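Is teaching the arm by hand worth it for burger assembly, or is remote control better?
Posted in Robots and Automation

We're trying to get an arm to build a burger from ingredients standing on edge in clear holders, with a tray in the middle. The vendor, Stukovitz, says we can just show it the job by remote control and it will pick up the rest. I have my doubts. The setup, so you know what I mean: 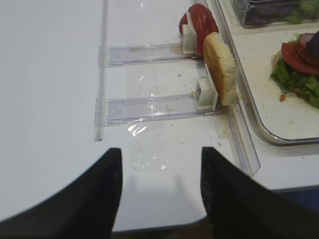
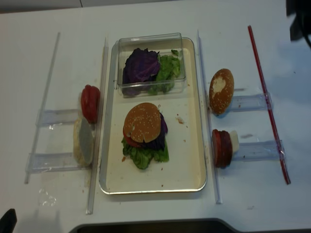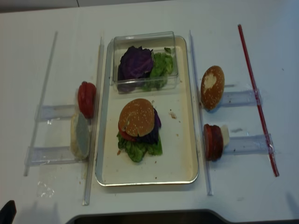

So far we've recorded 100 runs with the operator at the remote. Stukovitz now says 188 would be "comfortable," but can't tell me where that number comes from. Meanwhile a guy on another site swears you get cleaner runs by grabbing the arm and moving it yourself. Has anyone tried both on soft food? I don't want to pay for another month of somebody steering buns.

mulder_bench
I've done both and I wouldn't trust anyone who gives you a run count up front. Moving the arm by hand feels great because you can feel the contact, but your own hands end up in the camera views, and they won't be there when the thing runs alone. We lost most of a September to that. Remote control is slower and the operator squeezes too hard at first. Tomato is the worst. You can't feel it slipping, so you grip more, and the policy learns to grip more.

What I'd do is stop recording and look at what you have. Throw out every run where the operator hesitated or regrabbed, unless you want the arm to hesitate too. Then train on what's left and test it with the holders moved a little. If it only works with everything in exactly the same spot, more of the same runs won't save you. Ask Stukovitz to do that test in front of you. When I asked Vondov for the same thing they sent me a video, and I've got a low opinion of videos.

Also check whether one person did all the driving. Ours had 3 operators and they each stacked differently, so the arm tried to average them.

stolletti_fan
just use the remote. worked fine for me on the first try with 5 runs but it was wooden blocks not food

gripworks
5 runs on blocks tells you very little about a tomato slice. Blocks don't bend and they don't leave juice on the fingers.

I mostly agree with the long answer, except I wouldn't toss every regrab. Keep a few where the operator misses and recovers properly, or the arm has no idea what to do after a miss. Toss the ones where they dither. And wipe the fingers between runs, or write down when you didn't.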